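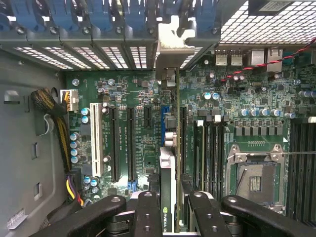
Used workstation from a reseller: how picky should I be about the graphics card?

I'm looking at a refurbished tower from a place called Grulance, mostly for drafting work in Skandetti and the occasional game I will claim is also drafting work. The listing says "professional graphics," which I assume means the card owns a tie. They want 146 dollars for the whole thing and offer 5 days to return it. Is a professional card any good for this, or should I hold out for a gaming card? Also, what do I check first when it shows up?

Posted by dunelden_dave
2 replies

pixelgravy
get a gaming card. pro cards are overpriced. I've had mine for years and never had a problem except the fan and one time the driver.

mothballed_cad
The post above is correct about new ones. Used is a different story, as offices unload these machines by the pallet and the price falls off a cliff. Skandetti is not a demanding program. It looks like it was designed during a fire drill, and it will run on nearly anything with current drivers, so find the exact model of the card and look up whether it still gets them. "Professional graphics" covers everything from very nice to doorstop. Ask the seller for the full name, and if they answer "yes," shop elsewhere.

Games will run, just slower than your dignity would like. Turn the shadows down.

Five days isn't long, so don't leave the box in the hallway until the weekend the way I did. My order, for what it's worth:

1. Before you plug in anything, open the side and see that the card is all the way down in its slot. Shipping is not gentle. If it needs reseating, hold it by the edges and press evenly until it clicks.

2. Lay out whatever you take out of the case, with the screws kept in some sort of tray or an egg carton. Carpet eats screws. I have lost 18 of them to the same rug.
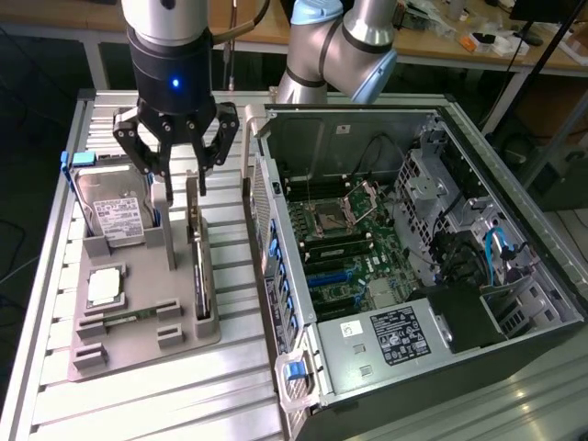

3. Boot it and compare the memory and drive with the listing. Mine was sold with double the memory it had, and the seller called this a "typo in your favor," a phrase I still think about.

4. Open your biggest drawing, spin it for half an hour and listen. A steady whoosh is fine. A rattle goes back in the box.

5. Check which video outputs it has. Lots of the older office cards have only DisplayPort, and your monitor may have opinions. The adapter I bought was a Dewulf and it has worked since July.

Keep the packing foam until the return window closes. It squeaks, but you'll want it.

dunelden_dave
Thanks. I asked for the model and they said "yes." Still looking.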